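unpacking groceries thread bc I said I'd do one. shopped at Jindmont after work, got there with like 30 min before close

spent 108. was aiming for 100. fruit did it, fruit always does it

ok new thing I'm trying. fruit gets put away FIRST, before cold stuff even. otherwise it sits in the bag on the counter till the next day and the bottom ones get squished

green basket lives on the counter now, up by the wall. got it at Hung, cheap, holes all over so air gets thru
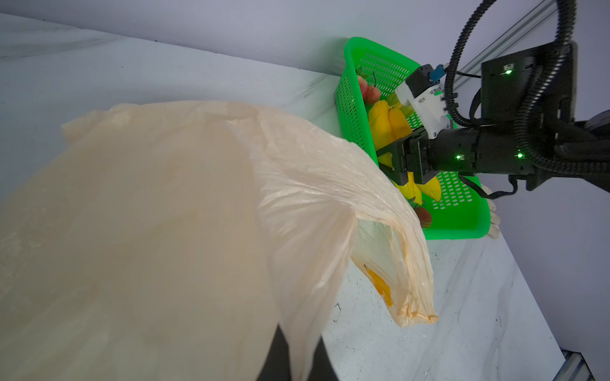

Do you wash the fruit before it goes in the basket?

Only right before eating. Washed fruit sits damp and goes soft on me way faster, learned that with a whole thing of peaches in December (dont buy peaches in December)

bags: shake out, flatten, fold in thirds, stuff in the drawer. I had up to 124 in there at one point. drawer would not open

now I cap it at 30 and the rest go back to the bin at Jindmont

cold stuff next. freezer is a mess so that's gona be its own thread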